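Handheld Gripper Sessions: Snack Sorting, Home Tables
Ekemik demonstration project – gallery

Project lead: Enikő Fodor
Session notes: Edit Csizmadia

The Ekemik set covers short manipulation tasks demonstrated by hand. The operator holds the gripper directly, closes the fingers with a trigger and carries the object to its target. There is no arm in the loop during recording. The arm policy is trained afterward from the gripper view, the finger opening and the estimated hand path.

This page deals with one task family: picking single wrapped items from a mixed pile and placing them in a bowl. The family has 35 demonstrations per table layout. Operators get the item order in advance and are asked to work at a steady pace, with a short stop before each close. The stop makes segmentation much easier. Demonstrations without it are kept but go to a separate folder, and Prellier, the labeling tool, flags them on import.

Wrapped candy is harder than it looks on paper. Film wrappers reflect room light, so the apparent edge of an item moves with the viewpoint. Twisted ends can be mistaken for the body, and a policy that learns to pinch the ends drops the item in transit. Operators are therefore told to center the pads on the solid part and approach with the fingers fully open. 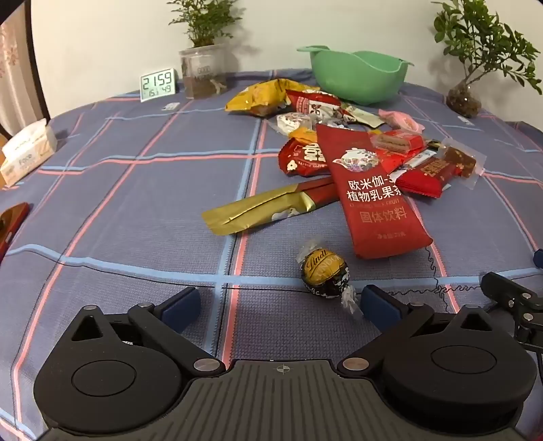 Lindt LINDOR truffle between the open finger pads. Mixed snack pile and mint-green colander bowl behind.

Round items go first in the order. A ball gives the pads little contact area and rolls if one finger touches before the other, so the wrist has to be lined up before closing. The written procedure gives the operator 2 attempts per item. After a second miss the item stays where it stopped and the operator goes on to the next one – no pushing it back into place with the free hand.

Flat packets are approached from the short side where possible. Large packets lying at an angle need a wrist turn, and this is where operators differ most. Csizmadia's notes list three habits: turning early on the way in, turning above the packet, and dragging one pad along the edge to straighten it. All three are accepted. The last one is tagged, as the contact phase is longer and the finger signal looks different.

Tables are not cleared for recording. Plants, tissue boxes, phones and similar items stay within view so that the policy does not depend on a bare background. Patterned cloths are also allowed, although path estimation was first tuned on the plain benches at Urkasow. Curved lines from the wide lens are left uncorrected in the training files. A rectified copy is made for reviewers only.

Review is done by a second person at half speed. The reviewer marks first contact, full close, lift and release. Releases above the rim of the bowl pass; releases against the rim are sent back for a second look. The Dudás arm repeats a subset of the accepted paths with the same finger geometry, at 32 percent of the recorded speed.

Further layouts will be added in January.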